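About Follwood

Who we are

Follwood is a small school for sewing, mending and household textiles in Flevurthorpe. We teach adults and older teenagers how to make simple things from fabric and how to keep the things they already have in use for longer. Most of our students come in the evening after work. Some of them have never held a needle before, and others learned from a grandmother and want to remember what they have forgotten.

The school was started by Rohani Lubis and Flurina Baumgartner. They met as colleagues in the linen room of a hotel, where Rohani repaired tablecloths and sheets and Flurina was responsible for the laundry. Guests often asked them at the desk if somebody could fix a coat lining or a torn pocket before the morning. They did this in their breaks for a long time. Then they began to show other people in the hotel how to do it, first the kitchen staff and later also the neighbors, and the class became too big for the linen room.

Today we have our own rooms on Imhof, on the second floor above the bicycle shop. The entrance is from the courtyard side. Please ring the lower bell, the upper one belongs to the dentist.

What we teach

Our basic course has 15 evenings. In the first evenings we sew only by hand: running stitch, backstitch, hemming, buttons, and how to finish a thread so it stays where it is. After this we go to the machine. We know that many people would like to begin with the machine on the first day, and we understand it, but our experience is that the hand has to learn first how the fabric moves.

In the second half of the course every student makes a set of plain household pieces. Usually these are napkins, a kitchen towel, a pillowcase and a bag with a lining. They are not exciting objects -- we say this openly in the first lesson -- but a napkin has four corners, and a person who can turn four good corners can also hem a curtain. 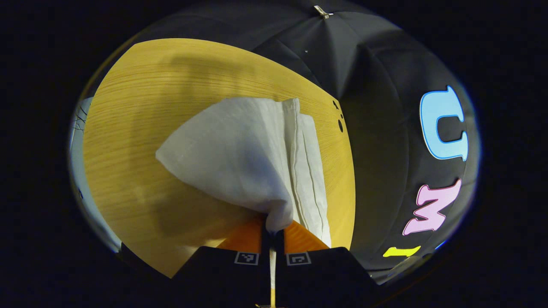 We prefer cotton and linen for beginners, and we wash all fabric before it is cut. Students are sometimes surprised that one whole evening is used for washing, ironing and folding. Flurina teaches this evening herself. She will tell you that linen should be ironed when it is still a little damp, and that a tablecloth should not be folded on the same line every time, because the threads become weak there.

Besides the basic course we offer:

Mending Evening. Every Thursday, open to everybody. Bring one piece and we will look at it together. Wool, denim and knitted things are all welcome. Leather we cannot do.

Darning and Patching. A short course with Golnar Ebrahimi. Golnar came to us as a student and is now teaching in her fourth year. Her course is full very quickly, so please write early.

Machine Care. One Saturday morning with Kilian Rainer, who cleans and oils our machines and will also look at yours. Please bring the foot pedal and the cable, also when you think they are not the problem.

How we work

Our groups are small and we want to keep them so. A teacher should be able to sit down beside each person at least once in the evening. We do not give grades or certificates. Sometimes an employer asks for a confirmation that a person has attended, and this we are glad to write.

We speak English in class, but it is the second or third language for almost all of us, the teachers too. For this reason we show a lot and explain slowly. Every student receives a printed booklet with drawings and a list of sewing words, made by Lumturie Mladenović, who also runs our office. If you find a mistake in the booklet, Lumturie would like to know it. The new edition will be ready in August.

Our fabric shelf

In the hallway there is a shelf with fabric that was given to us by households and by two curtain shops. Students may take from it for practice and pay nothing. We have lent or given away up to 900 pieces in one year from this shelf, and the good white cotton always goes first. If you want to donate, we ask that the fabric is clean and bigger than a pillowcase. Please do not leave bags in the courtyard when we are closed. It rains in.

Fees and support

The basic course costs 194 for all evenings, with thread, needles and the booklet included. It is possible to pay in parts. In each group we keep one place free of charge for a person who cannot pay, and you need to bring no papers for this. A short message to Lumturie is enough, and she does not pass it on to the teachers.

Visit us

You are welcome to come and look before you decide. The office is open Tuesday to Friday in the afternoon, and on Mending Evening the door stays open until the last person has finished. The stairs are steep and unfortunately there is no elevator -- if this is difficult for you, write to us, and we can arrange a lesson on the ground floor in the back room of the bicycle shop.

This page was last changed on 10 Jul 2023.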